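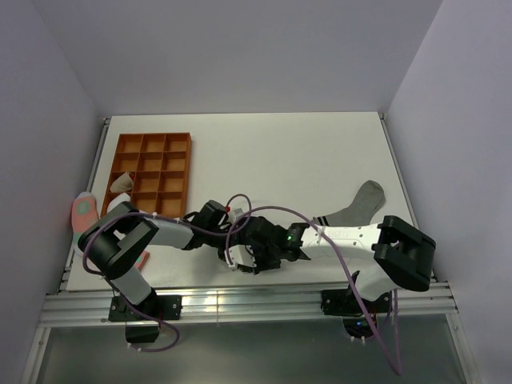
September, Lapointe unit 11, turnover notes

Got in at 8:40. Keys were in the lockbox, code still the old one, so I changed it and wrote the new one on the card in the desk. Mal-soon had the move-out sheet from the last tenancy and we went room by room against it.

Kitchen. Draden range works on all burners, oven light out. Faucet drips if you leave the handle to the left. New cartridge ordered. Cabinet door over the fridge hangs low, tightened the top hinge and it closes now. Left the shelf paper alone.

Bathroom. Caulk along the tub is black at the faucet end. Cut out the bad stretch and left it open to dry, will recaulk tomorrow. Fan is noisy but it pulls.

Bedrooms, both of them. Back one has a patch of bubbled paint under the window, size of a dinner plate. Meter read dry on the drywall, so probably old. Scraped and primed. Check it again after the next real rain before anybody calls it fixed. Front one only needs the closet door put back on its track.

Heat. Boiler came up to 145 and held. Radiator in the hall was cold at the top, bled it, fine after that. Clifford wants the service tag photographed for the file and I forgot. Do that tomorrow.

Water meter reads the same before and after lunch with everything shut off, so no running leak. Toilet flapper is stiff, swap it while we have the water down for the faucet.

Listing. Clifford Lévesque's draft says "newly renovated kitchen." It's the same kitchen with a new counter. Asked him to change it to "updated counter and sink." He also had the floor area from the Bruvdale building, which is a different layout. Mal-soon measured with the laser and got 94 square meters including the hall closet. Use that one. Unfurnished, parking for one car, no storage locker. The locker goes with unit 2 and always has.

Showings. One couple coming at 4:30 tomorrow, second party not confirmed. Want the caulk in before noon so it has time to skin over. Windows open in the back room for the primer smell.

Still to do:
oven bulb
faucet cartridge and flapper
recaulk tub
second coat, back bedroom
boiler tag photo
ask Lolska if the intercom for 11 was ever moved to the new panel, buzzer gave nothing when Mal-soon tried it from the street

Left at 5:15, heat set low, lights off.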